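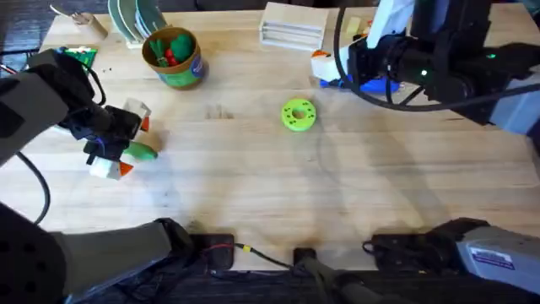
Poonam Nishad told the whole ticket line that the Huvel Hockey Club would be gone by September, and she told it loudly, with her mittens tucked under her arm. Shanti let her finish. She had held the same two seats in row 8 since the rink still had benches — her mother's seats, really, with the draft from the loading door — and she'd heard the club buried over four winters running.

"They need 2360 in the building," Poonam said. "Every night."

"Well, then they need you," said Shanti, and slid her money under the glass.

The boy counted out her tickets slowly, the way he did everything, and asked if she wanted the parking too. She took the bus, she always had, but she thought about it, and about the new roof, and she said yes, all right, put the parking on.

Comments (3)

Pallavi Bajpai
The parking! Oh, I loved her for that.

Savita Dhillon
My dad had seats by a loading door. You never took your hat off.

Jyoti Pathak
Is there more about Poonam? I hope she bought one.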